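Gripper trouble at Dustville: gallery and notes
Posted Sep 26, 2020 by Biljana Babić. Quick one, typing this between packing boxes, will tidy up later.
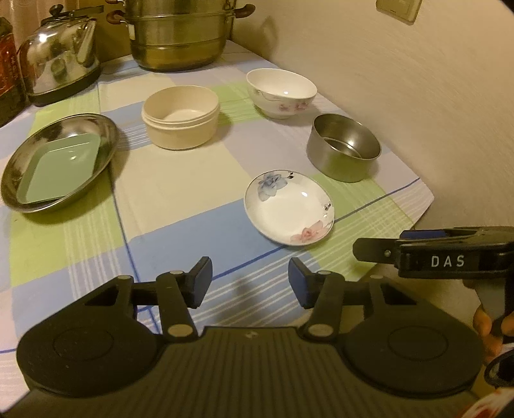 Table setup, both grippers out
Plaid cloth, little flowered dish closest, rice bowl back by the wall, steamer pot and kettle at the far end. Fingers open. Same kind of dish-and-bowl work we were on when the fault showed up.

What we were doing
Kitchen table tasks for the Stedeo set. Pick up a dish, put it on another dish, move the bowl, put the bowl back. Hand-held grippers, one per hand, squeeze the handle and the fingers close. 60 runs planned for the day. Got nowhere near it.

First sign
Left gripper slow to open after a pick. Just a hair. Arnel said his hand was tired, I said mine too, we swapped sides and kept going. Should of stopped there. Same gripper, other hand, same lag.

The drop
Run 12. Saucer up off the cloth, halfway across, one finger let go and the other didn't. Dish went over the table edge and onto the tile. Pieces everywhere, one under the fridge. Arnel was in socks. Small cut on the heel, cleaned and covered, he's fine and very annoyed with me for writing it down. It's in the incident sheet anyway.

Shoes
Closed shoes at the table from now on, whoever is holding the grippers and whoever is resetting. Also glass stuff comes off the table if it isn't part of the task.

Bench check, same evening
Took the left one apart on newspaper. Linkage was binding on one side, a pivot had worn and the finger was hanging up near the end of its travel. Squeeze hard and it pops past the sticky spot, so the grip feels OK in the hand. Then it lets go late or lets go early, depending. Grit in the joint too. Flour, I think, from the dough runs.

The other half of the problem
Log shows the opening width going flat for a moment, then jumping. Every run from 3 onward has it if you know where to look. We weren't looking. The software (Rokisex logger, the old build) only complains when the signal goes missing completely. A signal that sticks and then jumps is good data as far as it's concerned.

What got thrown out
All of the left hand runs from that day. Right hand tracks look clean but they're paired with bad left ones, so out they go as well. Yes it hurts. Please do not pull them from the backup drive "just to see", Arnel this means you.

Cloth, a side issue
Lightweight dishes drag the cloth if the fingers come in low. Had two runs where the whole corner shifted and the bowl came along with it. Not the cause of the drop. Tape under the corners fixes most of it, clips get in the way of your wrists.

Repair
Krasniqi sent replacement pins and a pair of finger links. Fitted Thursday, opened and closed the thing by hand until my thumb gave up. No sticking. Small drop of dry lube, none on the pads!! Oil on the pads and you will be sweeping again.

Before each session, new list
Open and close 10 times, empty, slow. Feel for any catch.
Same again with the log running, look at the curve, no flat bits.
Wiggle each finger sideways. Play at the joint = stop, tag it, use the spare.
Wipe pads, dry cloth.
Brush out the linkage after anything with flour, rice, sugar.
Shoes.

Before each session, old list
Battery. That was the whole list.

If it sticks mid-run
Don't squeeze harder. Lower whatever you have onto the cloth, keep it low the whole way down, let the other person take it out of the fingers. Mark the run bad right then. We lost a lot of time on Friday working out which ones were marked late and which ones were never marked.

Arnel's note
"Lag was there from the start of the day. I called it my hand and I was wrong. If two people feel it, it's the tool." Asked me to put that in so there it is.

Still open
Does the spare have the same wear? Same batch of pins, so probly worth opening it up too. Not done yet.
Logger alert for the flat-then-jump thing. Asked for it, no answer so far.
Replacement saucers. Plain ones would do but the task list says patterned, someone needs to check if that matters.
Incident sheet needs a second signature.

Next session
Short one, empty table first, then plastic only, then the ceramics if the curves look right. More pictures when we get that far. Comments go to me or Arnel Ambrosio, not the general inbox, it's a mess in there.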